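Home | Our Work | Reports | Partners | Contact

Category: Progress Reports / Small Farm and Kitchen Grants

Nollska Egg Project: Second Progress Report to the Brudau Fund

Prepared by Adi Rahman, project coordinator

This report covers our work from the end of the harvest season until December. In this period we mainly worked on two things: the packing of eggs at the table, and the change from the old boxes to trays of three rows.
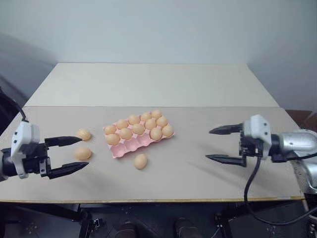 In the first report I wrote that breakage was our biggest problem, and that most of the broken eggs were found after packing and not in the hen house. We have now studied this question more carefully. For 12 weeks we wrote down every cracked egg together with the place where we found it. In total we recorded 423 cracked eggs. The largest part had small cracks on the side, and they came from eggs touching each other on the table before they were put in the tray. A smaller part was damaged when the trays were stacked.

For this reason we changed the way of working at the table. Before, the packers emptied a full basket on the table and then filled the tray from the pile. Now only a few eggs may lie on the table at one time, and they must lie with space between them. When these are packed, the next few are taken from the basket. It is a little slower at the start of the morning, but the packers told me that they got used to it in the second week and they do not want to go back to the old way.

We also agreed on one order for filling the tray. The back row is filled first, then the middle row, and the row nearest to the packer is last. In this way the hand does not pass over eggs that are already in their cups. The old habit was different for each person, and when one packer took over a tray from another one, there was often some confusion. Now a tray which is not finished can be left on the table and another person can continue with it.

About the trays

The new trays are from Cemeo. We first ordered 200 pieces as a test, and after the test we bought the rest, so that we now have 1430 in stock. The cups are shallow, and at first I was worried that large eggs would not sit well in them. In our use they sit well enough. The shallow cups have also one advantage, because it is easy to see a crack on the upper half of the egg without lifting it out. The packers check each tray by eye before it leaves the table.

There was one difficulty. The trays were delivered later than promised, and for some time we used both kinds in the same room. This made stacking harder, and I believe that a part of the damage in stacking comes from those weeks. The old boxes are now all removed.

The packing room

With the grant we bought a new table for the packing room. It has a light top and it is easy to clean. On the old dark table, a spill of egg white was often not seen until the next tray stuck to it. The table is wiped after each basket and washed at the end of work. We have asked for a second lamp above the table, and this will be paid from our own budget.

The small kitchen next to the room now takes the eggs which are cracked but still clean inside. They are cooked the same day for the staff lunch. We do not sell them.

Training

All packers have followed the short training at Jin, our partner farm. The training takes one morning. The most useful part, in the opinion of the packers, was the practice in picking up an egg that lies on its side. Many people press it at the two ends, but it is better to hold it around the middle with light pressure and to let it down into the cup slowly. We have written this on a sheet, and the sheet hangs near the door.

What is not yet done

The washing of used baskets is still not organized well. We have baskets enough, but they come back from the hen house at different times, and sometimes the packers must wait. I had planned to solve this in the present period and I did not succeed. It is the first point for the next months.

The sorting by size is also delayed. At present large and medium eggs are packed in the same tray, and two of our shops have asked us to separate them. We would like to discuss with the Fund if a small part of the money reserved for transport can be used for a simple sizing board. The transport costs were lower than planned, and a table with the spending by item is sent separately.

I will send the next report after the spring cleaning of the hen house. If the Fund wishes to visit the packing room before that, mornings are the best time, as most of the packing is finished by noon.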